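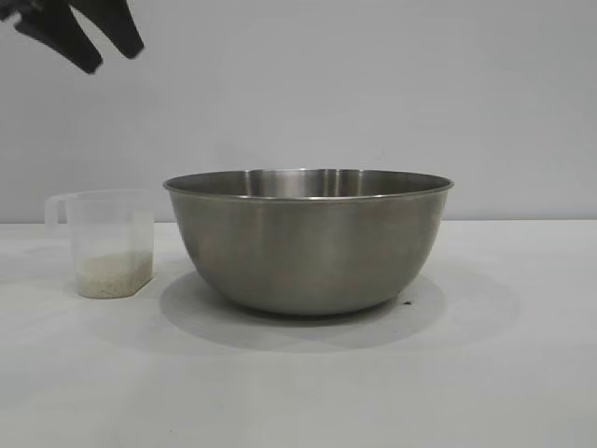

Figure 3. The pouring station seen from the fixed camera: plastic measure with pale grain in the bottom, steel bowl beside it, gripper open overhead.

October
By Hsiu-ying Lau and Crescencio Salinas
Shares 23 | Comments 2

3. Collecting the pouring examples

I (Lau) ran most of the collection, so this section is in my voice, and Crescencio has promised to leave it alone apart from the commas. If you only care about the policy and how well it pours, skip ahead to Section 4. If you've ever had to gather your own examples for a robot, stay here with me, as this is where most of our time went!

3.1 The task and the table

The task is about as plain as we could make it. The arm picks up a plastic measure with some dry grain in it, carries it over to a mixing bowl, tips it, waits for the last grains to slide out, and puts it back on the table. We call this task Dristora, a name that started as a folder on my laptop and then got into all the scripts before we could think of a better one. The station itself is Indthorpe, and you'll see that name in the file headers too.

We picked grain over water for the first round. Grain is forgiving (you can sweep it up and go again), but it still does the things that make pouring hard. It sticks in the corners, it comes out in clumps and then all at once, and it bounces off metal in ways that I never learned to predict. A powder would've been harder still, and I'd love to try one later, though Crescencio has opinions about flour near the joints.

The choice of bowl got a lot more argument than you'd expect. Our early runs used a small ceramic one, and the operators spent so much effort aiming that every pour came out stiff and slow. A learner trained on those pours copied the stiffness perfectly. With a big deep bowl people relaxed, poured at a normal kitchen speed, and the examples got more varied in the good sense: different heights, different tilt rates, different amounts of shaking at the end. So we threw out the ceramic runs and started over. That hurt, but I'd do it again.

We kept the background dull on purpose. A pale table and a pale wall give the fixed camera very little to latch onto apart from the things we care about, and the dark gripper is easy to find against them. I know the counterargument, that a policy raised in a bare room will fall apart in a real kitchen. It probably would. We wanted to learn how much the examples themselves matter before we mixed clutter into the question, and Section 6 has our plans for making the place messier.

3.2 Operators and sessions

There were 3 operators, me included, and we recorded 23 sessions. Each operator drove the arm by hand with a leader device, watching the table directly and not a screen. We tried the screen version early on and everyone poured as though they were defusing something.

I gave very little instruction. Operators were told to get the grain into the bowl and to return the measure to the left of it, with the handle pointing away from the bowl. They were not told how high to lift or how fast to tip. One person liked to start tipping while still moving sideways, one always came to a full stop first, and I apparently do a little double shake at the end that I had no idea about until I watched my own recordings. The learner picked up the double shake within the first training run, and it's still in there.

Frames were saved at 10 per second. Going faster made the files swell and didn't help the policy in any way we could measure, and going slower lost the moment the flow starts, which is the piece we most wanted. Gripper position and joint angles were logged along with the video, all stamped from the same clock. (Please use one clock. We used separate clocks for the first stretch, and I lost an entire afternoon lining up a gripper that seemed to close before anyone had asked it to.)

3.3 What counts as a finished pour

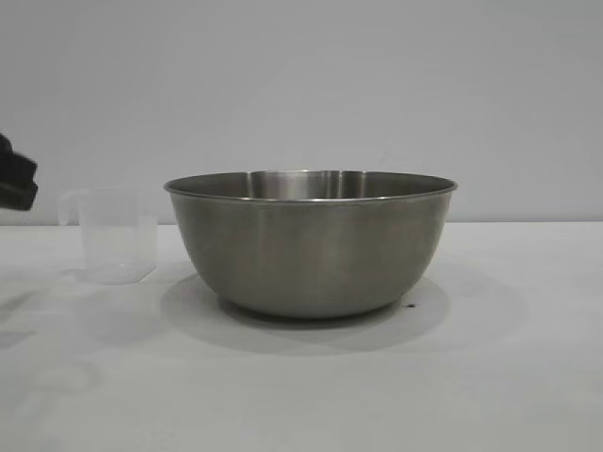 Deciding when an example ends was the part of the protocol I rewrote most often. My first rule was "cut when the measure is back on the table," which sounds fine until you meet a run where it went back with a good spoonful still in the corner. My next rule asked the labeler to check the bowl, and that one failed for a dumber reason: the fixed camera sits low compared with the rim, so a small amount of grain at the bottom of something that deep never shows up in the picture at all. The plastic measure is a much better witness. Its sides are clear enough that the wall and table come faintly through them, and when it looks the way it does in this view, with no grain that I can make out, a labeler can mark it empty without stopping to wonder about the bowl. The bowl tells you nothing from that angle, as it looks just as bare with the measure part full in Figure 3. So the written rule now says to judge by the measure, and to let the scale reading settle any quarrel over what landed where.

We attached 2 labels to every run. One says whether the measure ended up empty, and the other says whether anything was spilled. That's all. I had a much longer list at the start, with separate tags for hesitation, overshoot, clumping and so on, and the labelers and I disagreed on nearly all of them. Hung, our little labeling tool, still has buttons for the old tags, grayed out, in case I get ambitious again.

Spills deserve a word. A stray grain on the table doesn't count against a run, and neither do specks that have nothing to do with the pour. We wiped the table between sessions but not between runs, and small dark bits would turn up near the bowl and stay there for a while. I considered cleaning them out of the video and decided against it. A learner that panics over a crumb isn't much use to anyone, and the spill label comes from the scale in any case, never from the pixels.

3.4 Motion, blur and shadows

The gripper is often a bit soft at the edges in the saved frames. You can fix this with a shorter exposure, and we did try that, but the metal of the bowl got noisy and the plastic nearly vanished against the wall. Given the choice, I took the blur. The joint log says where the gripper is far better than the pixels do, so the video mostly has to tell us about the objects.

Shadows were more annoying than blur. The light is soft and wide, which keeps hard glare off the bowl, but it also means the arm throws faint gray smudges on the table well away from itself. Our first object detector kept calling these smudges spilled grain. We dealt with it by adding runs where the arm moves around the station and pours nothing at all, so the learner gets plenty of shadows with no spill attached. I'd recommend idle runs like these to anyone. They're cheap, they need no cleanup, and you can record them while you eat lunch.

The gripper also drifts in and out at the left side of the view. We thought about moving the camera back to keep the whole hand in sight, and Crescencio mocked it up, but the measure got so small that judging its contents turned into guesswork. We left the camera where it was.

3.5 What we dropped

Not every run made it into the training set. We dropped runs where the logger stalled, runs where the operator grabbed the measure by hand partway through (me, twice in one morning, pure habit), and any run where the measure was knocked over before it was gripped. That last group I set aside in its own folder, and I now wish I'd kept it in. A knocked-over measure is exactly the sort of trouble the policy meets when it runs by itself, and it has no idea what to do. We're recording recovery examples as I write this, starting with the measure on its side in different spots.

We also dropped a batch from Zostgate, our sister station down the hall, after finding that its bowl had been swapped for one with a narrower mouth. The pours were lovely, but the heights didn't match anything of ours, and mixing them in made the policy hover too long before tipping. They're stored separately and we'll share them on request, with a note explaining the bowl.

The remaining runs were shuffled and split by session, so that no session shows up on both sides of the split. Splitting by run gave us flattering scores that fell apart on the real arm, and I'd rather not have a repeat of that week. Section 4 picks up with the model.

Contact: Indthorpe pouring group, attention Hsiu-ying Lau | Copyright the authors | Back to top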